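4. Does blue make people calmer? A second look at the waiting room claim

4.1 What has been claimed

The idea that blue settles people down is old, and it gets repeated with a confidence that the evidence has not earned. Design guides state it in a single line, usually without a source. Where there is a source, it tends to be another design guide. We followed the references in the material collected for this project and most of the chains ended in one of two places: a short report by Berisha on repainted corridors, or the Olulier waiting room trial described by Akgül and Vukčević. The rest ended nowhere that we could find.

Berisha's report is often cited as an experiment. It is a before-and-after account of a single building. The walls were repainted, the seating was replaced in the same month, and complaints went down. Berisha says plainly that the two changes cannot be pulled apart. Later authors have dropped that sentence, and in some retellings the seating has gone missing as well.

The Olulier trial is stronger and deserves more space. Visitors to a walk-in clinic waited in one of two rooms, one with ordinary white ceiling lights and the other with blue lights added along the walls. At the end of the wait they filled in a card asking how tense they felt. There were 326 usable cards. Those from the blue room showed lower tension, and this difference is the number that everybody quotes.

4.2 What counts as "blue"

Before asking whether blue calms anyone, we would like to know what was blue. The papers use one word for at least two different things. In Berisha the surfaces were blue and the lighting was left alone. In the Olulier trial the surfaces were pale and the light was blue. These are very different conditions for the person sitting in them. Paint changes the look of the painted thing. Strong colored light changes the look of everything, including skin, printed forms and the faces of other people in the room, and it takes away many of the cues that help us tell one material from another. A white wall and a blue one may end up looking much the same. Edges can go too, when neighboring surfaces take on nearly the same shade (Figure 2).

It is hard to see why these two conditions should have the same effect on mood, and no author we read gives a reason. Jurić comes closest, with the suggestion that "the color as experienced" is what matters. That would be a fine starting point if anyone had measured it. Paint codes are given in one appendix. Lamp settings are given nowhere, and the word "soft" is used for the Olulier lights without any reading to back it up.

Figure 2. Saturated blue light over a dark blue rectangular object. Most of the surfaces blur into one another.

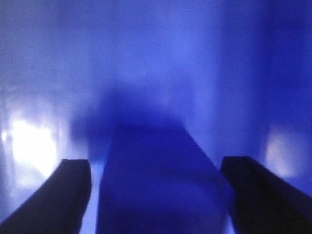 4.3 Problems with the Olulier data

The first problem is how people came to be in each room. Akgül and Vukčević write that visitors were "directed to the available room." That is how a busy clinic works, and we do not blame them for it, but it is a long way from random assignment. The white room was nearer the front desk and filled up first. Visitors in the blue room therefore arrived at different times from those in the white room, and they may have come in with different complaints. Bautista raised this point in her comment on the trial. The reply was that the rooms were "comparable in use," which tells us about the rooms and very little about the people.

The second problem is noise. A room farther from the desk is farther from the telephone and the door. Anyone who has tried to read in a waiting room knows what that is worth. Sound levels were not recorded.

Third, the card itself. It was headed "How did our new lighting make you feel?" in the blue room only. We found this in the supplement and had to read it twice. The white room card had no such heading. A visitor who has been told that the lighting is new, and that somebody is hoping to hear about it, is likely to be polite. The size of the reported difference is well within what politeness could do.

Then there is the matter of who did not hand in a card. The paper reports the usable cards and stops there. We asked for the number given out, and Vukčević kindly checked, but it was not kept. People who were called in quickly, or who gave up and left, are probably missing, and those are exactly the visitors whose mood we would most like to know.

4.4 Paint, plastic and other surfaces

The case for blue surfaces, taken apart from blue light, rests on less. Outside Berisha it is mostly made up of preference studies, where people are shown a colored sample and asked whether they like it. Blue usually does well. Liking a color on a sample is a weak guide to how it feels to spend an hour beside it, and the samples themselves are seldom described with any care. "Blue plastic" could be shiny or flat, clean or marked, deep or washed out. A flat cobalt surface with a scuff on it (Figure 3) and a glossy new tile of the same shade might be scored quite differently, and a study that files both under one heading has no way to find out.

Figure 3. Blue plastic block with a flat, matte top face. Note the small dark gray mark near the middle.
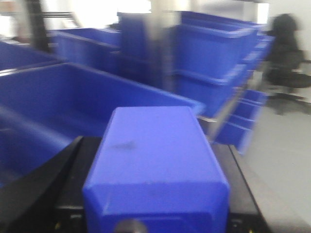 Wear is a bigger gap than it sounds. Waiting rooms are not kept in the state in which they are photographed for brochures. Chair backs rub against the walls, and children's tables take a beating. At Bultthorpe, where the Petek scheme put blue panels along one side of the outpatient area, the follow-up visit took place 30 days after installation, when the panels were still close to new. The authors call the result "lasting." We would call it early. A return visit the following November was planned but does not appear in any later paper.

We also wonder about the comparison. The Petek panels replaced bare, chipped plaster. Almost any new covering would have been an improvement, in green or cream or anything else, and the plain test - new panels in some other color - was left out. The Bruvlow survey did include a cream room, and there the blue and cream rooms could not be told apart. It is cited far less often than the others.

4.5 What can be said

We do not claim that color has no effect on people who are waiting. It may well have one. Our complaint is that 3 separate questions (the color of the light, the color of the surfaces, and the plain fact of having been redecorated) have been answered together, with data that could not settle any of them alone. Until the Olulier comparison is repeated with matching cards and proper assignment, we see no grounds for advising a clinic to spend money on blue. Quieter doors would be cheaper to test, and Section 5 sets out how we went about it.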